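19 August is wrong for the way I write these, so: 19th August.

Up at six to get to the Virnitz turn before the lorries. The 851 is down to one lane each way from the old weighbridge as far as the river, and the eastbound side has been moved across onto what used to be the westbound hard shoulder. The temporary line is yellow and the old white one has been burnt off, badly, so with the sun low you see both. I followed the car in front and hoped he knew.

The exit for Górecki is shut. It has a black bag over the sign and a row of barriers across the slip. The diversion takes you on to the next junction, over the bridge and back the other way, and it adds nothing much at that hour. Coming home it was a different matter. I sat on the bridge for long enough to eat my sandwich and read the whole of the notice board outside the chapel.

Stopped in the lay-by past the river to look at the new piers. There were two standing in July and now they have the crossheads on all of them on the north side. The south side is still holes with reinforcement sticking up. They have kept the old bridge open for the westbound traffic while they do it, and I suppose it will come down after that, though the board on site doesn't say. It gives the name of the scheme and a telephone number for complaints.

The old bridge has a plate on the parapet that I had never stopped to read. Most of it has been painted over so many times that only the weight limit comes up clearly. I rubbed at it with my thumb and got nowhere. I should have brought the wire brush, which was in the shed.

Walked back along the verge as far as the first of the old distance stones. It is still there, leaning, with a strip of orange tape round it. I hope the tape means keep and doesn't mean take away. The second stone, the one by the culvert, has gone. There is a patch of bare clay where it stood and wheel tracks all over it. I rang the number on the board and got a recorded message, then rang again at dinner time and got a young man who said stones would be a matter for the other office. He gave me the number of the other office. It was the same number.

Roksolana Hordiienko wrote back about the numbering. She agrees that the 851 must once have run straight through the middle of Zuner, past the station, and that the present road round the south was a later job with a number of its own until they swapped them. She has an old sheet map with the town route marked as the main road and nothing at all to the south except a farm track. She is going to copy it for me. That would explain the kerbs on Station Street, which are far too good for a street that goes nowhere, and the wide corner by the baker's.

What it doesn't explain is the short piece at the Wumness end, 400 metres of it, with a proper surface and a row of lamp posts and a fence across each end. I went there after dinner. Someone has put a gate in the fence since last time and there were bricks stacked inside. Before the new road came, the only thing out there was the pumping station and the allotments. Now there is a filling station, a place selling tyres and a very large car park waiting for something to go with it. The allotments have kept their gate but you have to cross a roundabout to reach it.

Odometer at 2467 since the belt was done. The nearside rear tyre wants watching.

Home by four — washed the car, which was the colour of the clay.
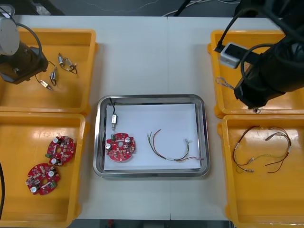
Yellow bins and a steel tray on the white table.

Wrote up the notes on Station Street while I still had them straight. I have put the kerbs down as original and the lamp brackets as doubtful. The drain covers I left blank until I can go round when there are no cars parked on them.

Rain after supper. If it keeps on they won't be surfacing tomorrow, and I may get across to the south side on foot and see whether there is any sign of the missing stone in the spoil heap. Must take boots, and the wire brush.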